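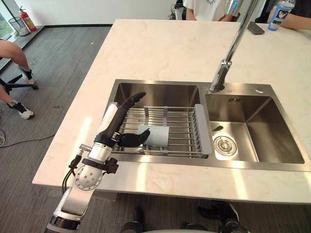

**Kitchen rota and the July lunch**

Quick one as I'm off at 4. The July lunch is on, upstairs at Nornley, same as last year but with more chairs hopefully. Meifang Du is doing the dumplings again (thank you Meifang!!) and Jianguo Jiang has offered a big pot of something, he won't say what. Sign-up sheet by the post trays. We have 24 names so far and the room takes a few more, so get in quick. Veggie or not, please write it down. Last year half of you didn't and Kaiwen ended up eating crisps.

Money: the tea and lunch fund stands at 1,290 after the Fosik order went through. That covers plates, squash, bread and the hire of the urn. It does not cover desserts, so bring one if you can. Shop bought is fine. Anything with nuts, stick a label on it.

Washing up. Two people per shift, straight after the meal, then swap over when the first lot have had enough. Leszek Ziółkowski and Muchen Xiao are down for the first go. Second shift still blank, come on. Scrape plates into the food bin first, it blocked in spring and the plumber was not cheap. Dry stuff goes back in the cupboards the same day please, not left out til the next morning. Tea towels: take a couple home, wash, bring back. I've got a bag of clean ones in my car for the day if we run short.

Other bits:

- Fridge gets cleared the night before. Unnamed tubs will go, lids and all.
- Whoever has the good bread knife, can it come back.
- Indano are dropping off the folding tables in the morning, need a couple of strong arms at the side door from 9ish. Ask for Kaiwen Li.
- Parking is tight becuase Fakhoury have their open day too. Share lifts or walk.
- Kids welcome. There's a games box but half the dominoes are missing, so bring your own if you're keen.

Music sugestions to Muchen, not me. No more panpipes.

Anything I've forgotten, leave a note in my tray, I'm back tomorrow after ten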